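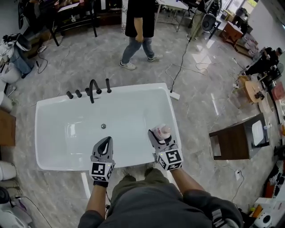

The hand-held grippers at the Trunitz showroom are back in use after their first full service since October, the workshop said on Sunday, January 31, 2021. The work concerned one pair, which is used for recording how household tasks are done in a bathroom. Each gripper carries a white cube with black-and-white markers, and the cubes had to be aligned again, one after the other, before a new session could begin. For the check, an operator stands at the near end of the white bathtub and works with a small bottle near the rim.

The pair had reached 672 hours of work. The service plan from Nornard asks for new finger pads every 400 hours, so this change was late. The workshop also replaced one worn spring and cleaned the contacts of both handles -- a job of 20 minutes when the right screwdriver is at hand.

After the service, the left gripper still closed a little slower than the right one. The cause was a cable clamp that was fixed too tight, and it has been moved.

A second pair, kept at Wragg, will get the same service next. The spare pads were ordered from Pedari and should arrive in 2 weeks. Until then the Wragg pair will be used only for short sessions.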